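Open day at the Kurum lab, anyone else go?
Started by goicoechea_fan, August 21, 2025

goicoechea_fan
Went to the Kurum open day and I'm still deciding whether I had a good time. For those who don't know the place, it's the robotics outfit in the old Merkness building, the one with the parking lot that slopes. They let people in, gave us a sticker and a map, and turned us loose.

The big hall was the usual. A cart that follows you if you wear the vest. A screen with a lot of arrows on it. The line for the cart was long and mostly fathers.

The one I want to talk about was in a side room at the end of the hall. Two arms, one table, and the job was to plug a mosquito thing into a power strip. You know the kind, a little green bottle screwed into a plug. I stood there for 50 minutes. I have a spouse and a lawn and I stood there for 50 minutes.

lopresti_n
I was there! Were you the one in the folding chair?

goicoechea_fan
I brought the chair from the lobby. It's an open day.

leoleone
I skipped it this year. Last year Traladance had the side room and their thing folded one dish towel before lunch. So when you say the job was to plug in a bug repeller, I need to know how they dress that up in the brochure.

goicoechea_fan
"Everyday bimanual insertion." I kept the brochure.

leoleone
There it is.

noemi.marras
I think you're being unfair, Leo. Putting a plug into a socket is one of those jobs that sounds like nothing until you try to write down how you do it. You're lining up two prongs you can't see very well with two slots you can't see at all once your hand is in front of them. I do it every night behind the sofa and I miss half the time, and I have fingers.

leoleone
You have a lamp in front of the sofa, too. Turn it on.

noemi.marras
The lamp is what I'm plugging in.

ginevra_b
Does anybody have pictures? I was stuck at the registration desk till the end handing out maps and never made it past the coat rack.

goicoechea_fan
Got you covered, Ginevra. Side room, the two arms and the famous repeller.

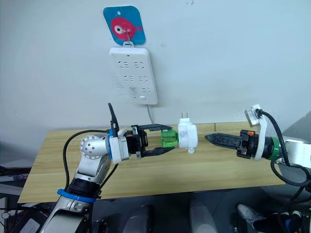
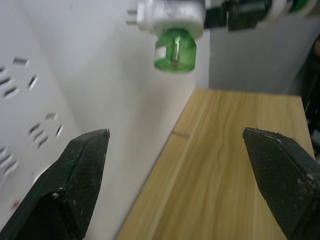
I asked the woman running the room, Natalina Pellegrini, how many tries they'd given it. She said 192, in the tone of someone who had been present for all of them. I asked how many worked and she asked if I'd seen the cart yet.

ginevra_b
Thank you!! Is that a fish on the wall? The power strip is hanging from a fish?

goicoechea_fan
From a hook with a fish on it. Best thing in the building. I asked if they sold them in the lobby and they do not.

leoleone
So the million dollar robot company hangs its test equipment on a sticky hook with a cartoon on it. I take back some of what I said. That's how I'd do it.

lopresti_n
It makes sense though. My outlets at home are screwed to the house. A strip on a hook can swing, so if you lean on it, it moves away from you. That's a harder test, if they meant it.

leoleone
"If they meant it" is carrying a piano up the stairs there.

noemi.marras
Why would it matter if they meant it? A strip hanging on a hook is what half of us have in the garage.

leoleone
It matters because if the thing misses, they say the strip moved, and if it gets in, they say look, even with the strip moving. I've been to enough of these. A demonstration where both results are good news is a magic show.

noemi.marras
You weren't there. You are arguing with a fish hook you saw in a picture.

leoleone
I've argued with less.

tin_roof
What are the two arms for? Serious question. I plug things in with one.

goicoechea_fan
I asked that and got a long answer, and I held on to maybe a third of it. The part comes off the table in whatever position it was left, prongs up, prongs down, and one hand has to grab it first and hold it so the other one can take it the right way around. Like when you pick up your keys with the wrong hand.

tin_roof
OK, that I follow. I'd have called it juggling and charged more.

lopresti_n
The part I liked was the waiting. They go up to the thing very slowly and stop, and the whole room stops with them. A kid next to me held his breath and his mother had to tell him to quit it. Then somebody's phone rang and we all hated that person.

goicoechea_fan
That was my phone.

lopresti_n
I know.

ginevra_b
For what it's worth, the comment cards came to me at the desk. The side room got more of them than the cart did. One just says "more plugs." Another wants the chair back in the lobby.

goicoechea_fan
It's back in the lobby.

leoleone
All right, so did it get the plug in or not? We're this far down and I notice you haven't said.

goicoechea_fan
While I was in the room it went in 2 times. I also saw it miss plenty, and one of those misses was so close that a man behind me said "oh, come on" out loud to a machine. I clapped both times it went in. I don't clap at weddings.

leoleone
2 times in 50 minutes. The mosquitoes have eaten by then.

noemi.marras
Two more than the dish towel people would have managed.

leoleone
They folded one. I said they folded one.

tin_roof
Is there another one of these coming up or do I have to wait a year?

ginevra_b
They're talking about a smaller one, evening only, 10 people per group, sign up at the desk. Natalina wants to run the side room again. I'll post when I have the sheet. Leo, do you want me to put you down?

leoleone
Put me down. I'm bringing my own chair.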